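October 9, 2019 - gripper club notebook, basket task 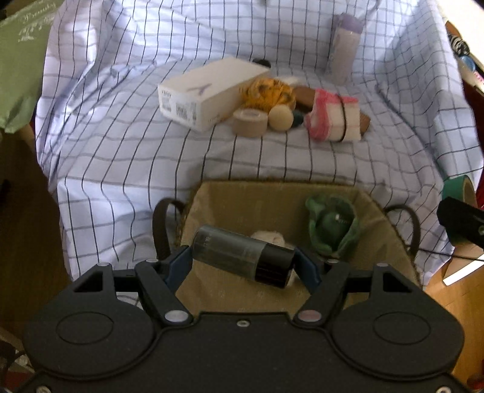 Smoky bottle with the black cap, held at its two ends over the basket. Pads on the base and the cap.

Long session on pick and place with the hand-held gripper. Same task as before: take things off the checked cloth and put them in the lined basket, or the other way round, one object per run. We logged 80 runs and I kept 61 after going through them. The rest were thrown out for the usual reasons, mostly the operator starting before the call or stopping over the basket to talk.

Bottle notes. Gripping it end to end holds it well as long as both pads are flat. If the cap side is off center the bottle swings nose down and you end up chasing it. Liam Corrigan prefers to take it across the middle and he is faster that way, but his grip covers the lettering and Moynihan (our labeling script) then calls it "unknown cylinder." I would like us to agree on one way before the next session. My vote is end to end, slow close, then lift.

The cap is glossy and the tracker still loses it when a reflection runs along it. Two dropouts today, both during the turn toward the basket. Tried pulling the exposure down one step and it helped the cap but made the dark pads hard to find. Put it back.

Other objects:
- White box: fine when approached on the short side. On the long side it is too wide for a comfortable close.
- Beige tape roll: easy. Keep it as the warm-up object for new people.
- Pale ball: rolls if the cloth isn't pulled flat. Flatten the cloth between runs, I forgot more than once.
- Pink and white bundle: pads catch on the elastic. Grab it by the body.
- Green leafy thing: good in and out, squashes a little and comes back.

Basket handles are in the way. Coming in from the left I bumped the handle on several runs and the whole basket shifted, so the start position in those logs is wrong by a bit. I marked them in the sheet with an H. We could tie the handles down or turn the basket a quarter. Liam wants to leave it alone so the set matches what we recorded in January - fair point, but those runs were with the old pads anyway.

Pads: the left one had started to peel at a corner before we began. Reglued with Clastiron, left it under a clamp through lunch, held all afternoon. Spare set should be in the Flullutport drawer. If you use it, write it here.

To do
- Upload the kept runs, H column included
- Rerun Moynihan on Liam's bottle runs with the wider crop
- Check the pivots for play
- Ask for 2 more charging cables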